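Chapter 4
Working Inside a Computer Case

In the last chapter your team moved single parts between holders on a flat plate. In this chapter you will plan the same kind of move inside a desktop computer. The task comes from the Doltlow student project, in which teams program an arm to work on a tower laid on its side. It is harder than it looks, as cables, brackets and metal edges all limit where the arm can go.

By the end of the chapter you should be able to:
- name the main parts on a desktop motherboard
- choose a safe approach height for the gripper
- decide which camera view to use for each step
- write a move list that another team can follow

You will need your project notebook and the Kandeo planning sheet from Chapter 3. Allow 90 minutes for the first session. Teams of four work best.

Before you start, look at the work area from more than one side. Find the processor socket first and use it as your reference point. Then find the memory slots, the power supply and the drive cage.

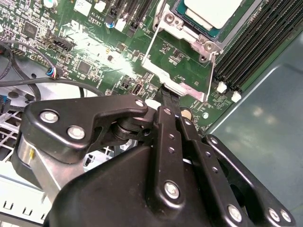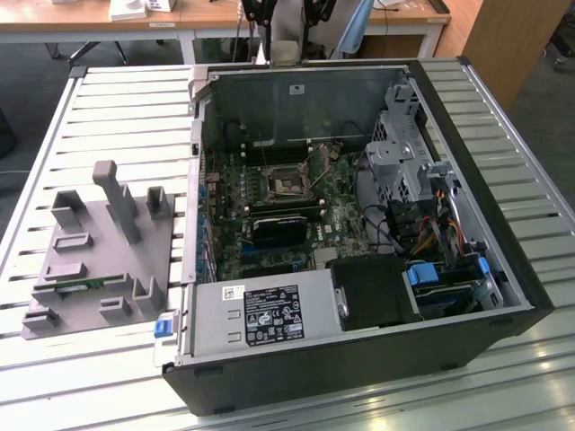
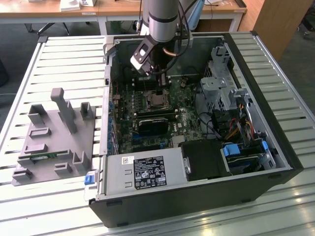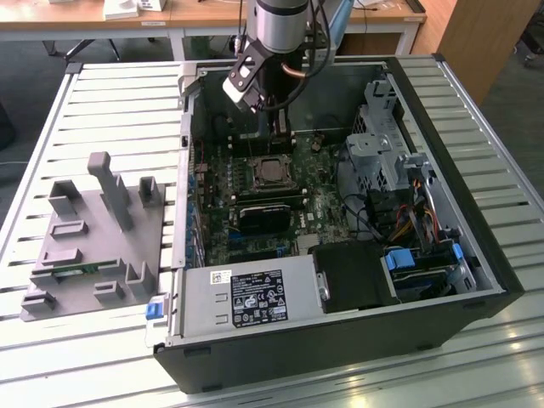
Figure 4.1 The Doltlow task: a black gripper working at an open computer. The first view is from the gripper; the other three are from beside or above the table.

The two kinds of view answer different questions. A camera on the gripper gives a close view of the part being handled, but the fingers can hide what is beneath them. A camera beside or above the table gives the position of the whole arm, and small connectors are hard to make out.

4.1 Planning the approach

Divide every move into an approach, a contact and a retreat. The approach should stop clear of the highest part of the case. Write this height on your planning sheet before you enter any other value.

Activity 4A
Draw the open case from above and mark three places where a straight downward move would be blocked. Compare your drawing with another team's. Keep both drawings, as you will need them in Section 4.3.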